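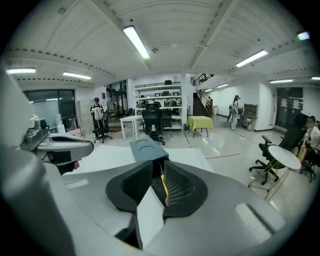
Rhys Ngata wrote:
Skip the diner at Hinds and keep driving to Revholm. I know everybody on this board loves the pie, but the last two times I stopped, the fish sandwich was mostly bun and I waited 22 minutes for it at three in the afternoon. The Cedano truck stop has better food now and you can fill up while you're there.

Mar 24, 2019

crabshack_deb wrote:
Ohh no, I can't let that stand! We stop at Hinds every single time we go down to my sister's and the chowder has never let us down. The sandwich, okay, I'll give you the sandwich. But Cedano?? Last time the coffee tasted like the pot had been on since January.

Declan Maihi wrote:
I'm with Rhys on this one. I drive that road for work, and Cedano got a new cook over the winter. Get the flounder plate with slaw. It's on the board over the register, not on the printed menu, so you have to look up. Parking is way easier too if you're pulling a trailer.

twolanetom wrote:
Trailer guy here (26 footer). Parking at Cedano is easy getting in. Getting back out on the highway going north, good luck, there's no light and the trucks don't slow down. I'd take Hinds for that alone. Does Gumico still have the gift shop next door with the saltwater taffy? My wife will ask.

crabshack_deb wrote:
Tom, yes, still there, but they close at 3 on Sundays so don't dawdle. The taffy moved to the back by the wind chimes.

Rhys Ngata wrote:
Deb, order something besides chowder once and then we'll talk. Tom, go out the back way past the boat storage, it puts you on the side road and you come out at the light.

twolanetom wrote:
Didn't know about the back way, thanks. Is it paved?

Declan Maihi wrote:
Most of it. Take it slow by the propane tanks, there's a dip.

Recent topics
Best breakfast before the bridge
Revholm campground, sites with shade?
Exit 47 rest area closed again
Soft shell season, who has them first
Boat ramp fees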